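Notebook, November: teapot grasps, planner swap, and that cable again
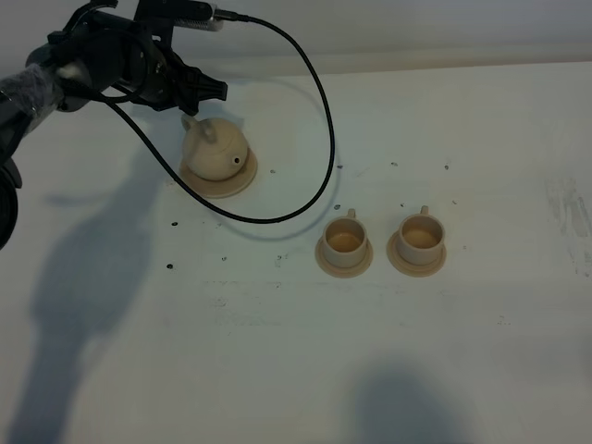
Tea set on the white table, gripper open over the pot, cable looped across the front.

Picking up where I left off before lunch. The goal today was to get the Bultow planner talking to the perception node without the grasp poses jumping all over the place, and I'm happy to say they've mostly stopped jumping! The pour itself is still on the list (see the bottom).

First, the segmentation. Everything in the set is the same beige, pot and cups and saucers, so the color cue buys us nothing and the mask for the teapot kept swallowing its saucer. I switched the Livo segmenter over to depth edges plus the mask, weighted toward depth, and the raised rim on the saucer is enough of a step for it to latch onto. Much better. The handle is where it still struggles. It's small, it's curved, and in the point cloud it comes out as a little cloud of crumbs (sometimes it's there, sometimes the smoothing filter eats it). I turned the filter radius down to 2 voxels and the handle came back, along with a bunch of speckle on the tabletop that I then had to crop out by height. Fine for now.

Next, the cable. The planner has no idea it exists. The collision model has the arm, the gripper and the table, full stop, and meanwhile the cable hangs in a big loop that passes right in front of the pot. Two problems with that: it can snag, and it shows up in the depth image as a floating thing that gets merged into the teapot cluster. The second one explains the weird long grasp candidates I was complaining about on the last page. I added a thin-structure reject step ahead of clustering, and the long candidates are gone from the replays. For snagging I just put a fat keep-out box around the pot on the cable side. Ugly, but the approach now comes in from the other direction and I can live with it.

Shadows: the arm throws a big dark one down the left side of the table, and the old color-based table detector was calling its border an edge. That detector is off now. If anybody turns it back on, please write it down in here!

Numbers from the replay batch, before I forget them. 800 logged frames, default planner budget of 20 ms per candidate, 3,000 candidates max. Timing is okay until the budget runs out on the cups, where the two identical shapes side by side give it tons of near-ties and it dithers between them. I added a small penalty for switching targets between cycles and the dithering settled right down. I want to try a bigger penalty too, but then it may get stubborn if someone moves a cup, so that needs its own test.

The Holzer config file still has the old gripper offset in it. I fixed my local copy only. Don't pull from the Grindden branch until I've pushed, or you'll get the old one back and wonder why every approach is shifted.

To do:
Push the gripper offset fix.
Put the cable in the collision model properly, even as a chain of fat capsules.
Rerun the replays with the stronger switching penalty.
Tilt limits for the pour (start with the pot empty).
Ask if we can reroute the cable up along the arm.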